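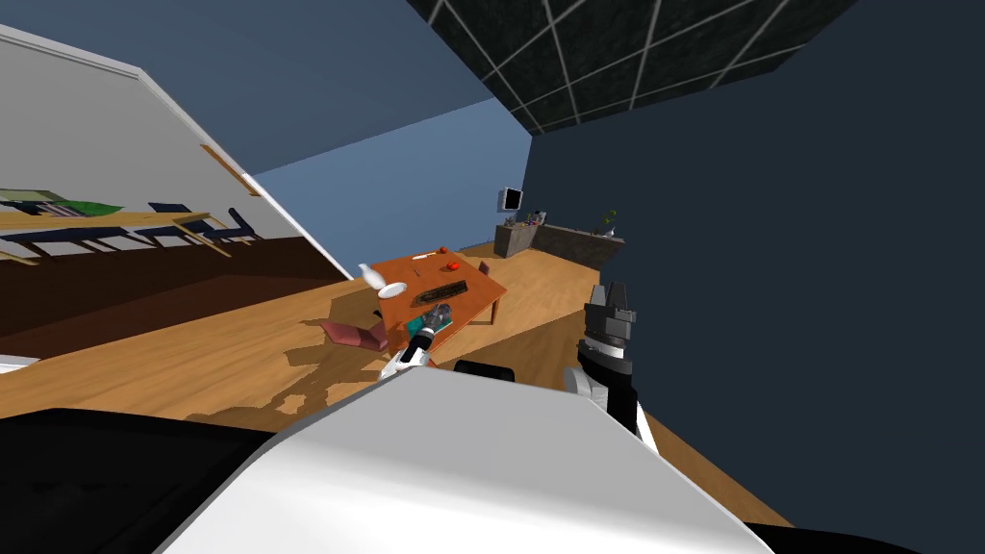 Search this site
Enter keywords
Go

Call for participants: household sleep and shift work diary study

Posted in April by Vilhjálmur Thygesen

Brarklow Centre for Working Life is looking for people who work nights, early mornings or rotating shifts to take part in a diary study on sleep at home. We also need people who share a home with a shift worker and keep ordinary daytime hours. You can apply alone or as a pair.

The study has been going since last year in Okitz and is now opening to residents of Brarklow and the villages on the Nazari road. If you took part in Okitz you can't take part again, but other members of your household can.

What the study is about

Most research on shift work looks at the worker. Much less has been written about the people who live with them: partners who are woken at four, teenagers told to keep the noise down until three in the afternoon, flatmates who share a bathroom wall. We want to know how households arrange themselves around odd hours, what they give up, and which arrangements last longer than a few weeks.

We are interested in ordinary practical detail. Who sleeps in which room, when the washing machine goes on, whether meals are eaten together, what happens on the first day off after a run of nights. You don't need to have a problem with your sleep to take part, and we are not testing a treatment or a product.

Who can take part

You need to be 18 or over and have lived at your present address for at least three months. If you are the shift worker, you should be doing at least four shifts a month that start before 6 am or finish after 11 pm. Agency work and zero-hours work both count. So does paid care work with sleep-ins, as long as you are away from home overnight.

We can't include anyone who is pregnant, who has a baby under six months in the home, or who is being treated for sleep apnoea. If you take sleeping tablets now and then you can still apply, but please say so on the form. People who take them every night should ring us before filling it in.

What you will be asked to do

The diary runs for four weeks. You fill in a short page when you get up and another before you go to bed, whatever time of day that happens to be. Each takes five minutes or so. You can use the paper booklet or the web version, but please stick with one for the whole period. The booklet is easier to keep by the bed and most people in Okitz chose it.

In the second week you will be lent a wrist monitor made by Nukine. It is worn day and night and comes off for swimming. It records movement and light and doesn't record sound or location. The battery lasts the week, so there is no charger in the pack. Please don't open the back.

After the diary there is an interview of up to an hour and a half. It can be done at the Centre, at your home or by telephone. Pairs are interviewed separately first and then together if both agree. Interviews are recorded, typed up with names removed, and the recordings are then deleted.

Payment and expenses

Everyone who completes the diary and the interview receives a £90 shopping voucher. If you stop part of the way through you will be paid for the weeks you have finished at £15 a week. You don't have to give a reason for stopping. Bus fares and parking are refunded at the interview, so keep your tickets. We can also pay for childcare during the interview if it is agreed beforehand.

Vouchers may affect some means-tested benefits. If you are not sure, ask your adviser before you sign the consent form. We can't give advice on this ourselves, but we will write a letter setting out what you have been paid and when.

Your information

Diaries are stored under a number and kept apart from your name and address. Your employer will not be told that you have applied, and we don't report results for any single workplace. You can ask for your diary to be withdrawn up to the point when the interview has been typed up. After that it will have been merged with the others.

A summary of the findings will be posted to everyone who took part and put on this site.

How to apply

Forms are at the front desk of the Centre, in the old Corn Hall (1897 over the door, side entrance for step-free access), or can be sent by post. Ring extension 2159 and leave your name and a number. The line is answered from 7 am to 10 am and again from 6 pm to 9 pm, and there is a machine at other times. Tell us if there are hours when we shouldn't ring back.

We will reply to every form. If we have too many daytime sleepers from one type of work we may put you on a waiting list. At present we are short of bakery staff, drivers, cleaners and anyone under 25. We have enough hospital nurses for the time being, though people who live with them are still welcome.

The form and booklet are available in large print. Interviews can be arranged in Polish or Portuguese with some notice.

Vilhjálmur Thygesen
Study coordinator

Related items
Okitz diary study: notes from the first households
Part-time vacancy: interview transcriber
Room hire at the Corn Hall, new rates
Call for participants: walking to school on the Nazari road
Changes to front desk hours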